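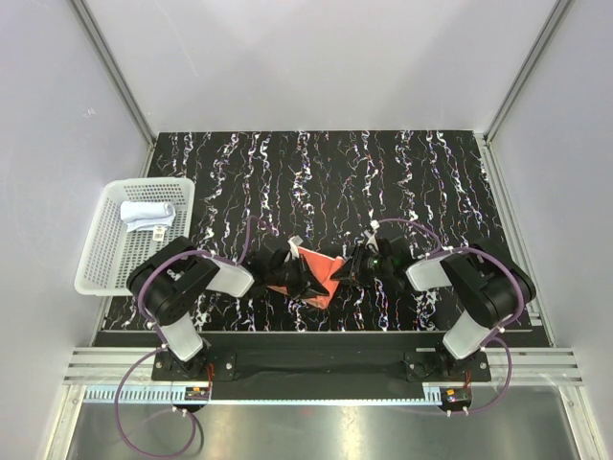 Speaker Notes: Choosing a Work Surface You Can Live With

Talks > Small Workshops > Speaker Notes

Print this page | E-mail this page

Notes for the afternoon session, 2:15 p.m. Forty minutes plus questions. Slides are numbered in brackets where they change.

[1] Opening

Introduce myself. Ran the finishing room at Lynch for six years, then moved to the repair bench at Stivley. Thank Kenza Farouk for lending the sample boards on the side table. Ask people to pick the boards up and pass them along. They are meant to be handled.

Say what the talk covers: surface pattern, color and sheen, and what they do to a person who has to look at them all day. Hardness and chemical resistance are in Radwa Bouazza's talk tomorrow morning. Send those questions to her.

[2] Why pattern matters

Most shops pick a top by price and by what the supplier has in stock. Pattern gets picked last, usually from a chip two inches across. A chip that small tells you very little about a full bench. A streak that looks quiet on the chip can run the whole depth of the top and pull your eye along it.

Story: the first bench I ordered at Lynch was a speckled gray. Small brass screws disappeared on it. We lost so many that Jairo Quispe taped a sheet of brown paper over the middle, and the paper stayed for three years. We paid for a top and worked on paper.

[3] Plain or patterned

Plain tops show small parts well. They also show every scratch, glue ring and pencil mark. Patterned tops hide wear. They hide dropped parts too.

Ask the room: who works on plain, who works on patterned, who has covered theirs with something? Wait for hands. At the last two talks the third group was the biggest.

[4] Dark grounds

Dark tops are comfortable under bright lights because they throw less light back at you. Pale parts stand out. Dark parts and shadows run together. Dust shows right away, so plan on wiping down at lunch and again at the end of the day.

Dark with light streaks sits in between. You get the low glare, and the streaks break up the dust. The trouble is anything long and thin. Thread, wire, needles and cut strips of white edging can all look like one more line if they land in the same direction. Turn the top so the lines run away from you if your work is mostly laid left to right.

Pause for questions. Don't take more than two here.

[5] Walls and surroundings

Keep this part short. If the top is busy, keep what is behind it plain. Light gray or off-white both do fine. A pegboard full of tools behind a busy top is tiring by midafternoon. Luana Amaral moved her pegboard to the side wall and said she stopped getting headaches. That is one person, so don't make too much of it.

[6] Sheen

Hold up the gloss board and the matte board under the ceiling light. Let people see the lamp in the gloss one. Matte stains a little more easily in my experience. I would still choose it. Satin is fine if matte isn't offered.

[7] Trying before you buy

Ask for a large offcut. Lay it on your present bench for a full working week. Put your usual parts on it, under your usual light, in the morning and again after dark. Drop a few of the smallest things you handle and see how long it takes to find them.

At Stivley we did this with two tops from Josto and one from Vondum. The one everybody liked in the showroom was out by the second morning. Catalog page for the one we kept is on the handout, item 3718. Mention that I don't get anything from them for saying so.

[8] If you are stuck with a bad top

Options, cheapest first:
- Brown paper, changed often
- A plain mat the size of your main working area
- A shallow tray with a rim for small parts
- Paint, if the surface will take it and the boss agrees

The tray fixes most of it. Siobhán Ó Gríofa uses a cafeteria tray lined with felt and has done for years.

[9] Close

Repeat the offcut advice. Handouts are by the door. Collect Kenza's boards before people leave; one went missing in May.

If there is time, show the repair slides. If not, skip to questions.

Related items
Lighting a Bench on a Small Budget
Handout: Top Materials Compared
Radwa Bouazza: Solvents, Glues and What They Ruin
Storing Small Parts
Speaker Notes: Chairs and Stools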